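Pirnimar
Products / Fixed arms / Sindus tabletop arm

Sindus Tabletop Arm with Two-Finger Gripper

In stock at Chiba. Sold singly or with the Fustance simulation package.

Sindus is a small fixed arm for light picking and placing at a bench, a packing table or a kitchen counter. It bolts or clamps to a work surface and handles one object at a time. Most of our customers are repair shops, small packing rooms and teaching labs. A few have bought one for home use, and we get enough questions about that to answer them on this page.

What it does well

Moving the same part from a tray to a fixture, over and over. Loading and unloading a small press or tester. Standing bottles upright in a carton when they arrive in a known position. Sorting items that differ clearly in size. On this kind of work the arm can be left alone for a shift, with someone nearby to refill the tray.

What it does with help

Picking single items out of a mixed bin. Putting cups and plates in a rack. Clearing a table of hard objects. Expect to spend time on setup and expect it to stop and wait for a person now and then. In our own test kitchen it put away 70 of 100 mixed items without a stop. Most of the remainder were lids, spoons lying flat and anything nested inside something else.

What it does not do

Fold laundry. Wash pans. Open tight jars. Wipe up spills. Work around children or pets. If a dealer has told you otherwise, please write to us before you order.

Can it do chores yet?

Some shop chores, yes. Household chores, only in pieces. A shop can put the parts in the same place every morning, and most homes can't. Junpei Matsuda, who runs our applications desk, asks home buyers to name one task they would be happy to have done slowly. If they can name it, he will usually set up a trial. If the answer is "tidy the kitchen," he suggests waiting.

Rounded objects

Smooth, tapered shapes are still harder than boxes. The fingers need to close on the widest part or on a neck, and a tilted object gives them less to hold. Flat pads are supplied as standard. Soft pads are an option and are worth having for bottles and bathroom items.

What is in the box

Arm and base plate
Two-finger gripper with flat pads
Controller and power supply
Stop button on a 3 meter cable
Two bench clamps
Printed setup guide

Fustance simulation package

Fustance lets you try a grasp on screen before you run it on the bench. Load a shape, set its angle, and check the approach and finger clearance. A grasp that works in Fustance can still slip on the real object, so plan on bench tests as well. The license covers 5 computers at one address.

Trials and support

Trials run at our Chiba workshop or by video. Send the items you want handled, or close matches, along with a note on where they sit and where they should go. Toshiko Arai schedules the trials and will tell you early if the job is a poor fit. The February update to the controller software is free to all owners and can be installed from the setup menu. 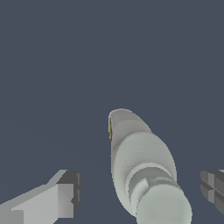 Soft pads are ordered separately, in pairs, and fit every Sindus gripper sold so far. Shapes for Fustance can be sent in with a trial request, and we return them with the grasp settings we used.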